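How to make a fake cake for a shop window or counter

Cedcombe Display Notes
Last updated June 30, 2026

A fake cake is useful wherever a real one would go stale, attract wasps or get eaten. Bakeries use them in windows, theatres use them on set, and plenty of people make them for a shelf at home. The method below is the one we teach beginners. It uses a foam base and lightweight filler, and it can be done on a kitchen table over a long weekend, most of it drying time.

None of it is edible. If the cake is going anywhere near real food, put a label on it.

What you need

A polystyrene cake dummy. Sugarcraft shops sell them in all sizes. For a first attempt choose a small round one, no wider than your hand is long. Large dummies take a lot of filler and the faults show more.

Lightweight filler, the white ready-mixed sort sold for cracks in walls. It should feel like whipped cream when you pick up the tub. Heavy filler cracks and takes days to dry. We use Pikwood Light, but any make will do if it says it can be applied thickly.

Acrylic paint in white, red, a warm yellow and a brown. You will use far more white than anything else.

PVA glue, plus a small bottle of gloss varnish.

Air-drying clay or polymer clay for the fruit and leaves. Ready-made berries are fine too.

A palette knife, a side scraper, an old turntable if you have one, piping bags, a large star nozzle, and sandpaper in a medium and a fine grade.

A plate or board that you don't mind gluing things to.

Preparing the base

Rub the dummy all over with medium sandpaper to take off the shine and round the top edge slightly. Real cakes never have a sharp corner under the icing. Brush off the beads and take them straight to the bin, or you will find them in the paint later.

Mix PVA and water, 2 parts glue to one part water, and brush it over the top and sides. Leave it until it is no longer tacky. This stops the foam pulling moisture out of the filler too fast.

If you want visible layers, mark them now. Wrap a strip of paper round the dummy, draw along its edge in pencil, and check the line meets itself at the back. Keep the layers the same depth unless you are copying a particular cake.

Never use spray paint directly on bare polystyrene. The solvent eats it. The same goes for contact adhesive and most superglues.

Mixing the colours

Colour the filler before it goes on, and paint only the details afterwards. A chip in coloured filler hardly shows, whereas a chip in painted white filler shows from across the road.

Scoop out more than you think you need for each colour. Matching a second batch is difficult, and it always dries lighter than it looks in the bowl. For pink, start with a small dot of red and work up. A touch of the warm yellow stops it looking like sticking plaster. Pure white filler can look cold under shop lights, so most people add a little yellow to that as well.

Test each colour on a piece of card and let it dry overnight before committing. If you are in a hurry, a hairdryer on its cool setting will give you a fair idea.

Keep the bowls covered with cling film pressed right down on to the surface. Filler skins over quickly, and the dry bits drag lines through your finish.

Covering the cake

Put the dummy on the turntable, with a blob of filler underneath to stop it sliding. Start with the bottom layer. Load the palette knife well and press the filler on in short strokes, going slightly over your pencil line. Do the next layer in its own colour, and so on up to the top.

Then hold the side scraper upright against the cake and turn the table slowly in one movement. Wipe the scraper clean and repeat. Two or three passes is normally enough. Beginners tend to carry on until the colours have smeared together, and at that point you have to scrape it back and start again. A few air holes are no problem. They look like buttercream.

Finish the top last, pulling in from the edge to the middle.

Let it dry for 12 hours at least before you touch it. In a cold room in January, double that. Don't put it on a radiator or in the oven to hurry it along. The outside shrinks first and you get cracks like a dried-up pond.

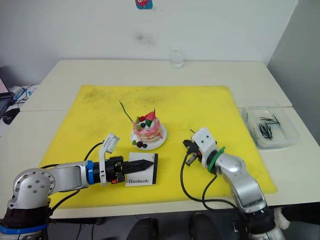

Once the surface is hard, go over it lightly with the fine sandpaper. Leave some texture. A perfectly smooth cake looks like painted wood. Wear a dust mask for this and do it outside if the weather is dry.

Drips and sauce

Drips are the easiest part to get wrong and the easiest to redo. You want something thick that levels itself and dries with a shine. PVA mixed with acrylic paint works, provided you use very little paint and no water. For a fruit sauce, use red with a trace of brown. Without the brown it looks like ketchup.

Put the mixture in a piping bag with a tiny hole and test it on the side of a jar. It should creep down and stop by itself. If it runs to the bottom, leave it uncovered for an hour to thicken. If it sits in a lump, add a few drops of fresh glue.

Go round the top edge, squeezing a bit more in some places than others. Uneven lengths look right. Once the drips have stopped moving, fill in the top if you want it flooded, and keep away from the edge while you do.

PVA goes on cloudy and clears as it dries, so don't judge the colour on the day.

Fruit and leaves

Make the fruit while the filler is drying. Small items look best slightly too big.

Strawberry slices: roll a flat teardrop of red clay, press a paler patch into the middle, and prick the outer edge with a cocktail stick for the seeds.

Blueberries: roll a ball of dark blue clay and press the end of a small star nozzle into the top. When dry, dust with a little talc on a soft brush and blow off what doesn't stick.

Leaves: cut from thin green clay, mark a centre vein with the back of a knife, and dry them over a pencil so that they curve.

Varnish cut fruit with gloss. Leave blueberries matt. Leaves can go either way, but a satin finish is safest if you only want to buy one extra bottle.

Arrange everything on the cake dry before you glue any of it. Take a photo of the arrangement you like, because you will forget it as soon as you lift the pieces off. Use a thick PVA or a solvent-free glue such as Stekton Foam Bond, and hold each piece for a slow count of 21. Heavier pieces want a short length of cocktail stick pushed into the foam as a peg.

Hot glue can be used on the filler if the gun has a low setting. On bare foam it will sink in and leave a crater.

Piped swirls

If you want swirls, pipe them with uncoloured or tinted filler on to baking paper, not directly on to the cake. Make more than you need, leave them two days, then pick the best and glue them on. Filler is stiffer than icing, so cut the nozzle opening a little wider, or let it down with a teaspoon of water. Seyoum metal nozzles wash out easily. Plastic ones clog, and are best thrown away afterwards.

Sealing and looking after it

Give the whole cake one thin coat of water-based matt varnish before the gloss parts go on. For a sunny window, buy a varnish that says it resists UV. Pinks and reds fade first, and a cake facing south can look washed out by the end of one summer whatever you put on it. Turning it round every few weeks at least makes it fade evenly.

Dust with a dry make-up brush. A damp cloth is all right on the varnish but will lift any talc.

Common problems

Hairline cracks in the sides: the coat was too thick or dried too fast. Rub in a little matching filler with a fingertip and wipe level.

Drips stay sticky: too much paint in the glue, or a damp room. Wait a week. If they are still tacky, coat with gloss varnish.

Yellow stains coming through: old foam, or foam that has been stored in sunlight. Seal with white primer, water-based, and paint over.

Fruit falls off: glue was put on over dusty filler. Brush clean, seal the spot with thinned PVA and try again.

Slices

A cake with a slice taken out is made in the same way, but cut the wedge from the dummy first with a hot wire or a fine serrated knife. The inside needs a sponge texture. Stipple it with filler on a torn piece of bath sponge, let it dry, and paint it with thin brown and yellow, wiping most of it off so the colour stays in the holes. Pipe the filling lines last, and let them bulge a little.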